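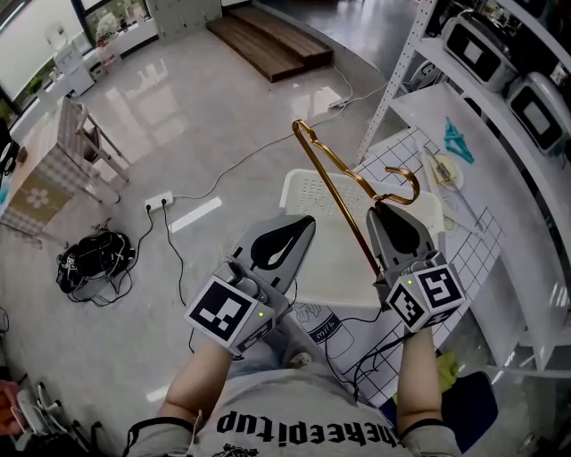
La segunda fase del proyecto Skendow, financiada por Drirkon para la planta de Lukumay, se dedica a las tareas de ropero: retirada de perchas, clasificación del menudo y vaciado de cestas. El informe anterior cerró con la instalación de los puestos de demostración; el presente recoge el trabajo hasta el 28/12/22. El método no ha variado. El operario ejecuta la tarea con una pinza de mano en cada brazo, provista de marcadores de referencia, y el sistema registra la trayectoria. En la tarea de perchas la pinza derecha sujeta la pieza de alambre dorado por delante de una cesta blanca calada, y la izquierda queda libre para intervenir. Las perchas de alambre se han mantenido en el conjunto de piezas junto a las de otros tipos, dado que su sección estrecha deja poco margen a los dedos de la pinza.

Estado de los trabajos

En el periodo se han registrado 39 sesiones válidas. Otras tres se descartaron por pérdida de seguimiento de los marcadores y no se han repetido. La revisión de trayectorias lleva retraso respecto al calendario: el procedimiento previsto exigía una comprobación manual completa y el tiempo por sesión se había calculado a la baja. Se ha pasado a una comprobación por muestreo, con revisión íntegra solo cuando el programa detecta saltos de posición.

El agarre de perchas queda como tarea principal. La manipulación de vajilla y cubiertos, solicitada por Tondbridge como ampliación, se mantiene en grado exploratorio y no computa en los entregables.

Efectos sobre los puestos

Dos personas del turno de mañana han pasado a dedicar parte de la jornada a las demostraciones. Ese tiempo se descuenta de su carga ordinaria, según lo pactado en mayo, pero la compensación no ha sido completa: en los días de más entrada la clasificación se acumula y la asume el resto del turno. La categoría profesional de los demostradores sigue sin definir – figuran como operarios de ropero, aunque su criterio determina qué ejecuciones se consideran correctas.

En cuanto a ergonomía, se han recogido quejas por el trabajo sostenido con los antebrazos adelantados. Se ha fijado una pausa tras cada bloque de registro y se ha retirado el objetivo de sesiones por jornada.
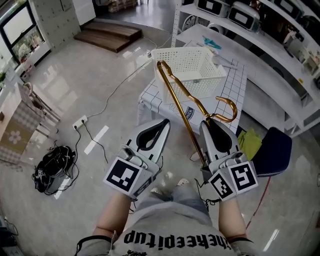 Ingrid Mbeki señaló en la reunión de seguimiento que la pausa resuelve el cansancio pero no la cuestión de fondo, es decir, qué tareas conservará el personal cuando la retirada de perchas pase a la máquina, y pidió que la respuesta conste por escrito antes de iniciar la fase siguiente. La dirección de planta ha aceptado la petición. El borrador de reasignación contempla el control de calidad de prendas y la atención de incidencias de la célula; falta por concretar la formación y su encaje en el horario.

Pendiente para el próximo periodo

Cierre de la revisión por muestreo y entrega del conjunto de datos de perchas.
Propuesta de categoría y complemento para los demostradores.
Refuerzo del turno de mañana en los días de más entrada. Requiere autorización de gasto de Drirkon; la solicitud se remite por separado.
Decisión de Tondbridge sobre la continuidad de la tarea de vajilla.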